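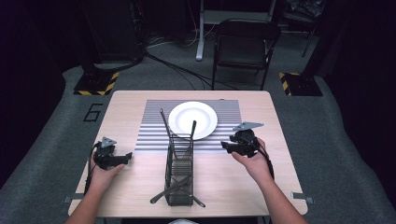

Table 6 is back in service

Table 6 at the Hidville hall has been returned to the rota after a month of complaints, most of them from Table 5, which had to take its bookings. For anyone who uses it: the handheld grippers have had their routine going-over, and a few things have changed.

The old habit was to check the jaws first thing and then forget them until somebody swore. Ilze Rozīte, who inherited the maintenance log in August, read all 3284 lines of it and found that most of the swearing concerned cables. So the cables now come first. Run each one through your fingers from the gripper to the plug, feel for kinks, and leave enough slack that you can lift both hands above the plate without a tug at the wrist. If it tugs, move the cable. Do not move the table. The table has been moved before, and the log covers this at length.

Next come the triangular marker plates on top. Wipe them with a dry cloth and check that the post doesn't wobble. A loose marker gives you tracking data that looks perfectly respectable and is wrong by a finger's width, as the Rajan group found out 400 takes into a run. They have been very gracious about it – in writing, with copies to everyone.

Jaws are now opened and closed 142 times before a gripper is signed off. We asked Nilleck where the number came from and were told it was in the procedure. We asked who wrote the procedure and were sent the procedure.

The dish-rack layout stays as the standard check after any repair: striped mat down, plate on the mat, rack in front with the utensils in it. Work it with both grippers before you sign. If one side feels stiffer than the other, put it in the log and hang a tag on it, even if you have a session in ten minutes.

Spare marker posts are in the Hunon cabinet, second drawer. The first drawer still doesn't open. Level 2 access is needed for the key, and Ilze has it until 4 p.m. most afternoons.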